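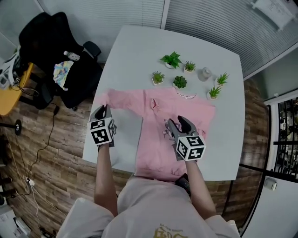 Figure 2. A pink sweatshirt laid flat on a white table.

3.2 Garment preparation and pilling assessment

Garments were obtained from the Basden and Zastby collection depots in October and conditioned overnight before grading. Items with printed panels, bonded seams or visible repairs were excluded from the pilling trial but kept for the colour-loss trial (Section 3.4). Each remaining garment was laid face up and smoothed by hand without stretching, with the sleeves away from the body panel (a garment laid flat appears in Figure 2).

Pilling was graded at the cuff, the underarm and the lower front panel. The Clandent scale used here has 8 steps, where 1 denotes severe pilling and 8 no change from the unworn fabric. Two graders worked independently under the same light source. Where their grades differed by more than one step, the garment was set aside and graded again the following morning, and the second pair of grades was used. This applied to 46 garments, most of them fleece-backed cotton blends.

Abrasion was then carried out on swatches cut from the lower front panel, using a Pelletier drum tester run for up to 1,000 cycles. Swatches that wore through before the final cycle were recorded as failures and left out of the mass-loss calculation. Fibre content was taken from the care label where legible.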